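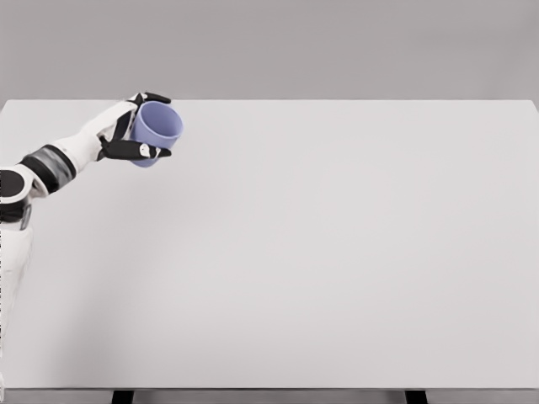 Simulated score climbs, but warehouse trials of Ereck's grasp planner still months off

A Hamilton software firm says the latest version of its grasp planner can pick up unfamiliar objects without being told what they are. So far it has done so inside a computer.

Ereck released version 6 of its planning and control package on 25 January 2019, along with a set of results the company calls its strongest to date. According to the release notes, the planner completed 75 per cent of attempted picks on a test set of 40 household objects, all of them digital models handled by a digital arm with a multi-fingered hand. The previous version managed 40 per cent on the same set.

The gain is large. What it means for anyone who might buy the software is harder to say, and the company's own engineers gave differing answers when asked.

"We think the ranking of methods carries over from simulation to hardware," said Drita Golob, who leads the planning group at Ereck. "If planner A beats planner B in the simulator, we expect it to beat it on the bench. We are not claiming the number itself carries over."

The sales brochure, sent to prospective customers the same morning, makes no such distinction. It gives the 75 per cent figure in large type over the words "ready for your line." A line about simulated conditions appears on the back page, in the same paragraph as the copyright notice.

Under the test rules, a pick counts as complete when the object has been lifted clear of the table and is still in the hand when the clock runs out. Nothing has to be put down again. Objects are tested one at a time on a bare white tabletop, with no neighbours to bump and no bin walls to work around. The planner is also handed the exact position of each object by the simulator, so the perception module, sold separately, plays no part in the score.

Biljana Mujić, who spent several years commissioning picking cells before setting up as a consultant, said those choices matter more than the change in the headline figure.

"A cup standing by itself on a clean table, and you already know where it is to a fraction of a millimetre? I'd want that to be close to perfect," she said. "My customers have cups in a tote, on their sides, one inside the other, under bad lights. Take away the known position and then tell me what the score is."

Mujić also questioned the friction settings. The notes say every object in the set was given the same surface friction, a value chosen "to reflect common packaging and kitchenware." The value itself isn't printed. A fingertip that slides on glazed ceramic and sticks to cardboard will be treated by the simulator as doing the same thing on both, she said, and a planner tuned against that may learn to rely on grips that won't hold.

Ereck disputes this. Nikola Softić, who maintains the contact model, said friction was varied during tuning and fixed only for the published test, so that results could be repeated by outsiders. He said the settings would be added to the documentation in a later update. He didn't give a date.

Outsiders may have trouble repeating the results in any case. The object models are available for download, but the scoring script is not, and the version of the simulator used is an internal build. Softić said the differences from the public build were small and mostly concerned how quickly the fingers settle after first contact. For a test that turns on whether an object stays in the hand, that would seem to be the part worth publishing.

There are things in the release that users of the earlier software will be glad to see. The planner now reports why it rejected a grasp, in plain words, where it used to return a numeric code that sent people to the manual. Arm motions can be paused and stepped through one waypoint at a time. A long-standing fault that let the planner propose a wrist path through the arm's own forearm has been closed, according to the change log, after being reported by several licence holders.

Ermira Babić, who runs the automation program at Cornari, a parts distributor that has licensed the software for its test bench, said the rejection messages alone had made the upgrade worthwhile for her staff. She was less taken with the score.

"I don't look at it," she said. "I've had simulated numbers from every supplier who has come through the door, and they're always good. We'll run it on our own stuff and see."

Cornari has not put any version of the planner into production. Neither has Morley, the other customer named in the brochure, whose operations manager, Valbona Jurić, confirmed that the company holds an evaluation licence and has yet to install it.

Golob said trials on a physical arm are planned for July, at a customer site she declined to name. The same objects will be used where real versions can be bought, and the camera will supply the positions. Asked whether the results would be published if they came in well below the simulated figure, she said that was the intention but that the customer would have a say in it.

The upgrade is free to current licence holders. New licences are priced by the arm, and the perception module remains a separate charge.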